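Tevus Planner for Two-Arm Cells

If you have ever tried to get two robot arms to share one small floor, you already know where the trouble starts. Each arm is perfectly happy on its own, and then both of them want the same few inches in the middle. Tevus is our planning software for that stretch of floor, and we've grown very fond of it. 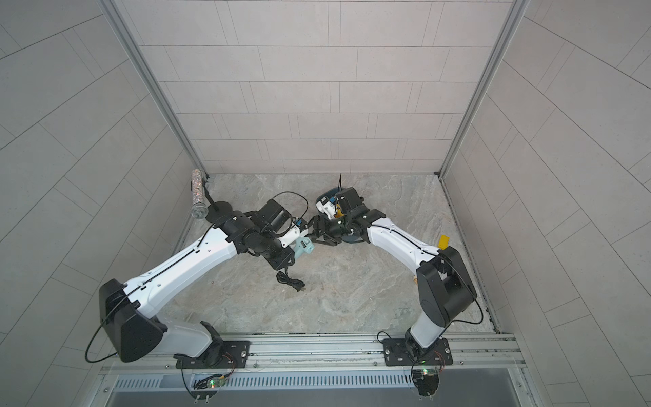 Product notes by Eyerusalem Abera
Updated 2 November 2021

Tevus plans both arms together, as one motion, so neither has to park itself while the other finishes. You tell it how close the grippers may come, and it works out the rest, checking the path again up to 15 times a second as things move. Cords get a model of their own — a loose, saggy one, I'll admit, but good enough to keep an elbow from sweeping through a coil on the floor. Tools with a long nozzle, such as a glue gun, can be given a tip point, and the planner then steers by the tip.
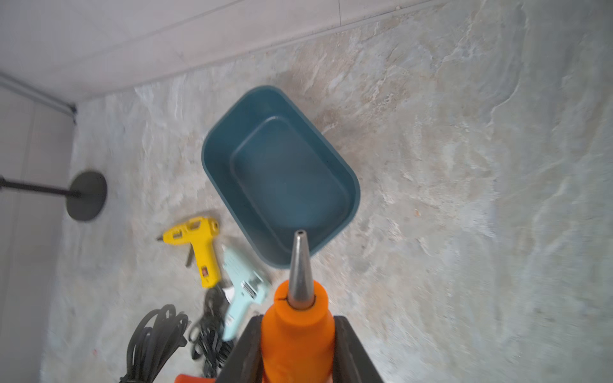

Jahangir Gazi wrote to us in March that the tip point was what sold him on it, though he did wish he could set it by hand and skip the menu. He can now! Version 2 lets you guide the gripper to a spot, press one key, and save the point under any name you like.

Sorting jobs are where most people begin, and we include 14 ready-made task files to get you going, among them picking up, passing from arm to arm and placing in a tray.
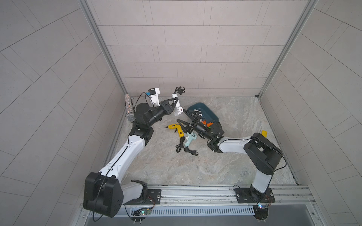
Each task file is plain text, so you can open it, change an object name or a drop position, and run it again without rebuilding anything. The viewer shows the planned path for both arms before they move, and you can drag the timeline back and forth for as long as you please.

Order code: Tevus 211
Works with: Parkum arm drivers, Sidley camera bridge
License: per cell, both arms included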